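Planning a Budget for Hand-Held Grippers and a Practice Room

Posted November 25, 2020
Workshop Tips > Equipment > Buying

These tips are for small shops and teaching rooms that want to record household jobs with hand-held grippers before they put money into an arm. Most of the overspending we see comes from buying the tools first and the room second. Work through the list in order and write a price next to every line, even if it is a guess you will fix later.

Start with the jobs

Write down the jobs you plan to record in the first season. Handling cloths, straightening a chair and setting out small things on a table are good ones to begin with. They need cheap props and ordinary furniture, and a dropped item does no harm. Leave liquids, glass and anything with a blade off the first list.

Next to each job, note whether it takes one hand or two. Two-handed jobs double the number of grippers per operator, and that one column will change your total more than any other.

Set a ceiling and split it

Our ceiling for the Rotstead room was $3,000, and that did not include computers we already had. We set $2,000 of it aside for the grippers and their spares. The rest had to cover furniture, props, cables, printing and shelving. If your ceiling is lower, cut the number of stations. One complete station is worth more than two that share a cable.

Look at the tips before the body

Ask the seller for the price of replacement fingers and pads before you ask for the price of the whole tool. Pads wear, get dirty and peel. Kirkix sells them in pairs and Drustilberg sells them only as a full kit, so the cheaper tool can cost more by the end of the year. Buy one set of spares per gripper with the first order. A second shipment for a bag of pads is poor value.

Hold the tool at arm's length for 20 minutes if the seller will let you. Weight that seems fine at the counter is tiring by the end of a session.

Plan the markers

Printed square markers need to be flat, clean and firmly attached. Put a line in the budget for reprints and for rigid plates to mount them on. Matte stock is best under ceiling lights. Store the spares flat in a folder and label them by tool.

Cables and floor space

Measure from the outlet to the farthest spot where someone will stand, then add enough for the cable to hang down and cross the floor. Short cables pull at the connector. Floor tape is cheap, so buy two colors and mark where furniture goes and where people walk.
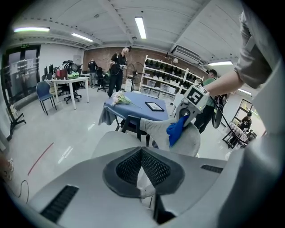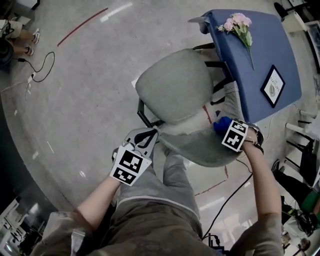 Hand-held grippers at work by the blue-topped table.

Furniture and props

Buy used. A light chair with thin metal legs is easier to shift than a solid one, and upholstery shows stains, so pick a fabric you can wipe. Check that the chair fits against the table before you pay for either.

Props should be things you can replace at a local store. Artificial flowers, a small picture frame and a stack of plain cloths will cover a lot of jobs. Choose cloths in strong colors that differ from the tabletop. Ours came to $19 for the first batch. Keep the receipt with the item name on it so you can buy the same thing again in April, when the first ones look tired.

Storage

Plastic bins on open shelves work well. Give each job its own bin with a card inside listing what belongs in it. Do not stack bins of cloths under bins of hard props.

Costs that get left off the first draft

Extra charging leads and a power strip with a switch
Cable ties and hook-and-loop straps
A fan, if the room is closed up in summer
Return shipping on a tool that does not suit you
Time to train each new operator, paid at the normal rate

When to order

Order the grippers last. Have the tables in, the floor taped and the outlets tested first, so the return period is spent using the tools. Cervantes allows returns on opened boxes if the packing is complete, so save the foam inserts until the end of that period.

Keep the price sheet after the order is placed. Add the date and the supplier beside each line as things arrive, and mark any item that came in over its estimate.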